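Pre-purchase inspection, bin-picking cell, Tultedby site
Checked by: Fitriani Raju
Copy to: Gilang Halim (budget)
Status: open, no purchase order until every "No" is cleared

The Cellico quote covers a second cell on the strength of this one. I went through our standard list on Monday with the quote in my other hand. My comments are longer than usual.

## 1. Paperwork

- [x] Quote matches the equipment list. **Yes**, after two phone calls.
- [ ] Risk assessment supplied. **No.** Cellico sent a brochure and called it a risk assessment.
- [ ] Cycle count backed by a log. **No.** The quote says 800 picks per shift. The log Prurero gave us stops at 227. I asked where the rest were and was told the number is "projected." I would like to see us buy on the 227.
- [ ] Spare gripper fingers priced. **No.** "On request" is not a price.

## 2. Bin and mounting

- [ ] Bin fixed to a permanent base. **No.** It sits on cardboard with clamps on the side. Fine for a trial, but the quote has no line for a table or a fixture, and somebody will have to pay for one. Gilang, please add it now so it doesn't turn up in June as a surprise.
- [ ] Bin interior in good condition. **No.** The floor is scuffed, and there are dark scratches and a smear on the shiny band by the far wall. Ask whether replacement bins are included. I doubt it.
- [x] Working area matches the parts. **Yes**, for long narrow blocks. Our castings from Tambunan are neither long nor narrow, and they don't come in red and green.
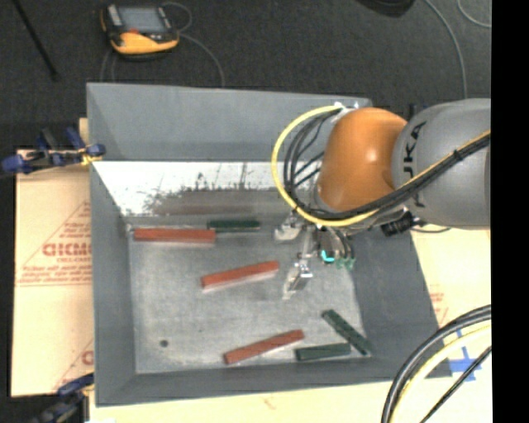
## 3. Arm, gripper and cables

- [x] Make of arm confirmed. **Yes**, KUKA, lettering on the link.
- [ ] Cables routed clear of travel. **Not accepted yet.** The yellow cable makes a wide loop out past the orange joint, with the black bundle inside it. A cable tie holds the bundle at the gray link. I want to see this run through full reach, both directions, before I sign. Price a proper dress pack as an option.
- [ ] Floor cables protected. **No.** Thick black and yellow cables sweep past the corner of the bin. Covers are cheap. Put them in.
- [ ] Parts near the walls can be reached. **Unproven.** One green block lies diagonally in a corner with another right by it, and that is the pick I care about. Anyone can sell me the block in the middle.

## 4. Controls and safety

- [ ] Teach pendant has a holder. **No.** It's on the carpet. Add a bracket and a hook for the cable.
- [ ] Guarding included in price. **No.** Listed as "by customer." Gilang's draft has nothing for it.
- [ ] Stop test witnessed. **No.** Not done on my visit. Rebook.

## 5. Before we spend anything

1. Cellico runs 400 picks in one session with our castings, with one of us watching. Every miss gets written down, including the ones they want to call operator error.
2. The last 100 picks are from the corners and along the walls.
3. Revised quote with base, guarding, cable covers and spare fingers as separate lines. No bundle pricing.
4. Gilang reworks the budget from the revised quote. The payback figure in the current draft uses the 800, so please take it out.

Recommendation: do not approve the second cell. Keep the trial going if Prurero carries the cost.

F. Raju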